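How to log a two-handed bottle pass

Edit Szilágyi's Gruvska method trains a policy from head and wrist views together. The order of work matters more than speed.

1. Start the head camera and both wrist cameras before touching the arms. Check that all three clocks agree to within 56 ms.

2. Lay the bottles on their sides on the green mat. Change their positions after each episode.

3. Pick up with one hand, bring the other in, and hold with both before letting go. If the label ends up face down, keep the episode — the policy needs those too.

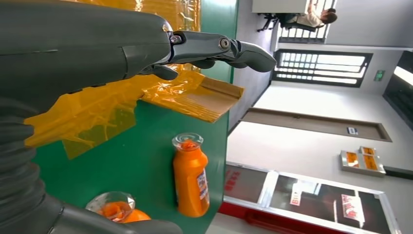
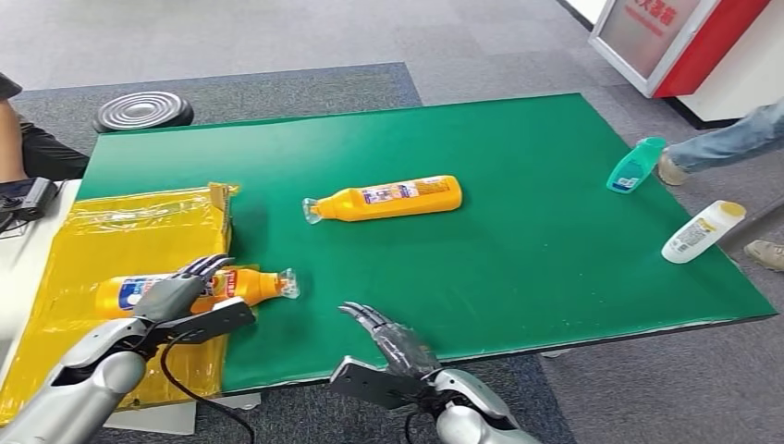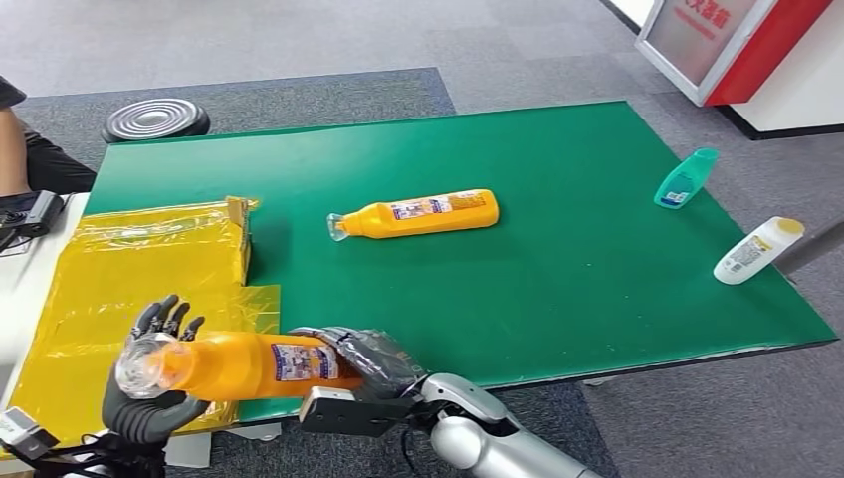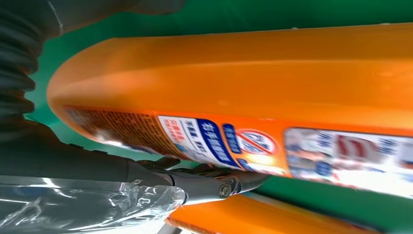

Head views (second and third) and wrist views (first and fourth), bottle task.

4. Mark the first contact of each hand by eye, using the wrist view.

5. Stop at 400 episodes. We kept 282 for training. With only 200, the second hand often closed too early.

Save the files under the episode number and back them up to Ostley.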